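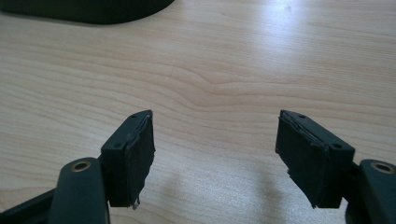
Birnmont Tabletop is a set of short manipulation recordings made by the student robotics club at Birnmont. It was collected with hand-held two-finger grippers and is used in the club's imitation learning project. Recordings were made on light wood tabletops with a visible grain. The grippers have black fingers, each with two screw holes in its upper surface and a dark pad on the inner face. The pads fray at the lower ends with use, and the ragged edge shows in the wrist view. Models trained on one pad condition should be tested on another before results are reported.

Contents

The release has 992 episodes in 14 tasks. Each episode is one folder with a video file, a gripper width log and a metadata file. Most tasks are single pick-and-place moves. Three tasks need both hands and are stored as paired folders with the same episode number and the suffix l or r.

Fields in the metadata file

task: short task name, lower case
operator: two-letter code
pad_set: letter code of the pads fitted
table: t1, t2 or t3
outcome: done, dropped or stopped
note: free text, often blank

Splits

The test split holds out whole operators. Do not reshuffle by episode; neighboring episodes from one sitting are close to duplicates. Operator codes were assigned by Meinir Beddoe, and the key is not part of the release.

Known problems

Overhead lighting leaves patches of glare on the tabletops. No correction was applied.
Width logs for table t3 begin late by up to 600 ms. Use the offset column, or drop the start of the episode.
The pad_set field was added in October. Earlier episodes have it set to unknown.
Episodes marked stopped are kept in the release but are left out of both splits.

Loading

Run prepare.py with the path to the unpacked archive. It writes an index file and checks that every log has a matching video. Frames are not extracted unless the frames option is given. The Trandgate baseline, in the baseline folder, trains for 3,000 steps with the default settings and reads the index file directly.

Maintenance

Maintainer: Jolien Nijs. Report broken files through the issue tracker and include the full episode number.
Last updated 25 June 2024.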